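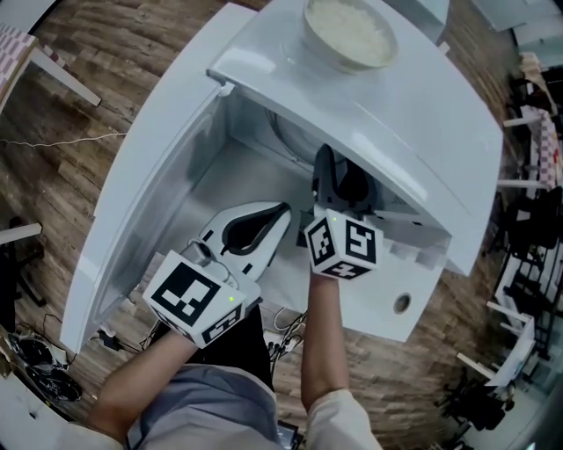 Sayce 324 Ballot Box
Portable ballot box for branch elections, workplace representative elections and indicative votes

Overview
The Sayce 324 is a lockable, stackable ballot box supplied by Katelley for use at work sites where voting is done in person across more than one shift. It takes folded papers up to A4, seals at two points and can be carried between sites by one person. It is sold singly, or as the Arel set with a screen and stationery.

The box is not suitable for statutory industrial action ballots in Great Britain, which must be conducted by post under an independent scrutineer. It may be used for indicative votes, shop steward and safety representative elections, staff forum elections, and acceptance votes on a pay offer where the union's rules allow a workplace vote.

Body
Moulded polypropylene, light grey or dark blue. The walls are translucent in the grey version, so that an empty box can be shown to observers with the lid closed. The blue version is opaque. Both have a flat base with four rubber feet and a recessed carrying handle at each end.

Height: 324 mm
Slot width: 96 mm
Slot depth: 12 mm
Lid: hinged, full width, removable for cleaning
Temperature range in use: up to 50 °C

The slot has an inner baffle. Papers can be posted but cannot be drawn back out through the slot when the box is upright. A sliding shutter closes the slot between sessions and takes a numbered seal of its own.

Sealing
Two seal points are provided, one on the lid hasp and one on the slot shutter. Either will accept a standard pull-tight plastic seal. The lid hasp will also take a small padlock, not supplied. Seal numbers should be entered on the session record each time the box is opened, closed or handed over. A pad of session records is included with every box — further pads are listed under Spares.

Do not use cable ties in place of numbered seals.

Use over several shifts
Where a vote runs across early, late and night shifts, the slot shutter is sealed at the end of each session and the lid seal is left in place until the count. The returning officer and one observer sign the session record at each change. If the box has to be stored overnight on the employer's premises it should be kept in a locked room with a key log, by written agreement with the employer.

Sites with more than one canteen or loading area should use a box at each point. Boxes nest only when the lids are off. With lids on they stack three high.

The session record was redrawn in April following comments from Nerys Jarman, who used the box for representative elections at the Zakbridge distribution depot. The seal number fields are now on the same side of the sheet as the signatures, and there is a separate line for spoilt papers returned at the table. Old pads remain valid and can be used up.

Arel set
The Arel set contains:
One Sayce 324 box, grey or blue
One folding table-top voting screen
50 numbered seals
Two session record pads
12 pencils
One adhesive sign, VOTE HERE, with a blank panel for times

The screen opens to three sides and stands without clips. It is not weatherproof and should not be used at a gate or on an open yard.

Papers
Ballot papers are not supplied. Paper of ordinary office weight, folded once or twice, will pass the slot without difficulty. Card will not fold flat enough and tends to catch on the baffle. Papers folded more than twice slow the count.

Cleaning and storage
Wash the body with warm water and mild detergent. Solvent cleaners will cloud the grey version. Remove old adhesive labels before storage, store with the lid unlocked and keep out of direct sun. Check the hinge pins before each use; a bent pin should be replaced — it should not be straightened.

Spares
Numbered seals, bag of 50
Numbered seals, bag of 324
Session record pad
Hinge pin, pair
Slot shutter
Rubber feet, set of four

Seals in the large bag run in one unbroken sequence. Bags are not split.

Hire
Boxes can be hired for a single vote. The hire period starts on the day of delivery and return carriage is included. Hired boxes come with unused seals and a blank pad; completed records stay with the branch. Boxes must be returned empty. Any papers found inside are sent back unread to the hirer by tracked post.

Ordering
Orders from branches are accepted on an official order form or by letter from the branch secretary. Orders received before noon on Thursday go out the same week. For hire dates contact Emlyn Kemeys, and for spares and technical questions Mali Ifans.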